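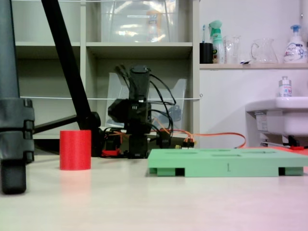
Printed shapes and sorting boards

Gallery, August

A set of sorting boards and the pieces that go with them, made at the Skillmont workshop by Pilar Arancibia. The boards and pieces are all 3D printed and are lent out to play groups and classrooms in the area. The lending shelf now holds 104 pieces, and nearly 1,746 hours of printing have gone into the collection so far.

The red cylinder
Bright red, with the fine ridges from printing left on the surface. Pilar sands only the bottom edge. The ridges give small hands something to grip.

The green board
Light green and rectangular, with shallow openings in the top. It stands on short feet, so it can be picked up from the front without tipping.

Storage
Clear boxes and file holders go in the cube shelving next to the work table. Pieces are kept by color, and the paper instructions are kept upright with the loan cards.

Colors
Red and light green were the first two colors used. Blue was tried in the spring and dropped after the filament kept snagging. A yellow set named Jevaneo is planned for the fall, with larger pieces for younger children.

Cleaning
Wipe with a damp cloth and mild soap. Do not put the boards in a dishwasher, as they will warp. Dry them before they go back in the bag.

Borrowing
Loans are for 2 weeks and can be renewed once. Bring back every piece, including chipped ones, so they can be reprinted in the same color. Returns go to the Ovier Street door before 5 p.m.

More galleries: Rathnayake puzzle blocks | Stacking rings | Number tiles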